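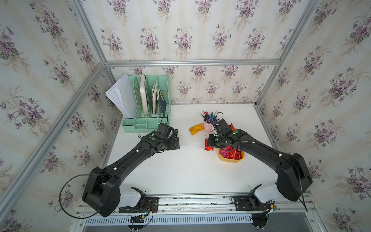 4 min read · 796 words in full section

Figure 3. Snacks, a bowl, a pink pen cup and an organizer on a white tabletop, with floral wallpaper behind.

4.2 Does mixed storage count as clutter?

Earlier work on desk tidiness tends to treat food and stationery as separate problems. We doubt that the split holds outside the lab. In Figure 3 the snacks and the bowl sit close to the pen cup, and most of our raters still had no trouble calling the table tidy. Of the 400 people who scored the full set, 167 gave this layout one of the top two marks. The Gondal scale, which takes off points whenever edible and non-edible items share a surface, places it near the bottom.

One reading is that the scale is wrong. Another, which we take seriously, is that raters reward bare white surface and pay little attention to what stands at the back of it. The open area in front of the organizer may be doing most of the work. Janevski's coding of the written comments gives some support to this second view: 57 comments mention space, and far fewer mention the snacks at all.

The wallpaper is a further worry. Bouquets of purple violets make a busy background, and busy backgrounds could make any table look calmer by contrast – or fussier, as two of our pilot raters complained. The Divach study used plain walls throughout, so its scores can't settle the matter. Until the same layout is rated against both, we would not put much weight on small differences between the two sets.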